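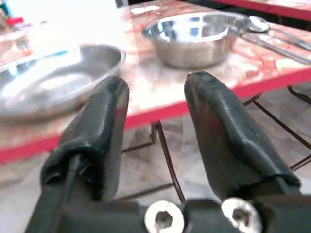 Start with the table before you touch the dishes, wrote Primby in the first reply to our draft, and so we have.

# Ovdale Table Notes

March, by the Ovdale notes desk

Welcome! This folder is all about a marble-patterned table with a red edge and the tableware that goes on it. We love this table - the orange veins give every picture a bit of colour.

## What's on it

- a see-through magenta-purple cup
- a shallow round steel plate
- a deeper steel bowl
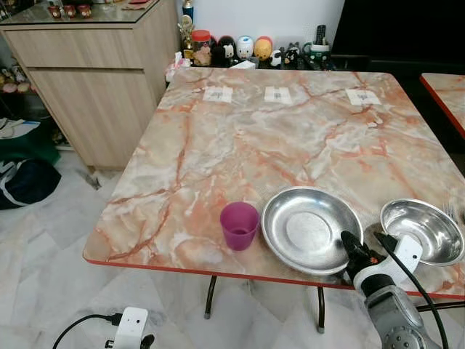
Kasier asked whether plates and bowls could share one label, and Liew would rather keep them apart. We've kept them apart, going by depth.

## Using the notes

There are 4 text files, one per item plus one for the table, and each takes roughly 3 minutes to read. Favourite cups of your own are very welcome - send us a note and we'll add them!

Contact: Ovdale notes desk | © Ovdale | Back to top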